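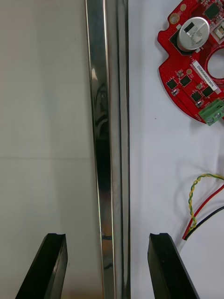 A strip of polished metal beside a pale gray surface.

Streamed concerts should not end when the season ends

The Kurna choir sang in Pornitz in November, and I listened from my kitchen, 1,329 kilometers away. The ticket was cheap and the sound was good. After 42 days the recording was taken down.

I don't understand this decision. The hall in Pornitz has 24 rows, and it was already full. 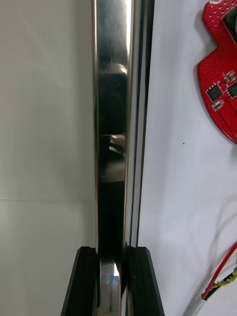
What the hall is afraid of

They say people will stay home. In my case it was the opposite. I watched the Poretti mass two times and then I bought a train ticket to hear it in the room. My neighbors did the same with the Du Plessis songs.
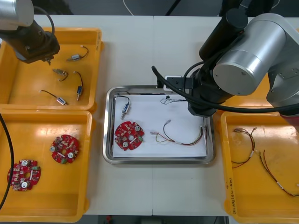
Of course the singers must be paid for every month the film stays online, and I would pay more for that. But a concert that a person can find only by luck, in a few weeks of winter, is lost for many listeners who work at night or live far away.

Print this page | E-mail to a friend
Shares: 24 | Comments: 2

Related
A small choir and a big organ
Why I still buy the paper program
Singing in a language you don't speak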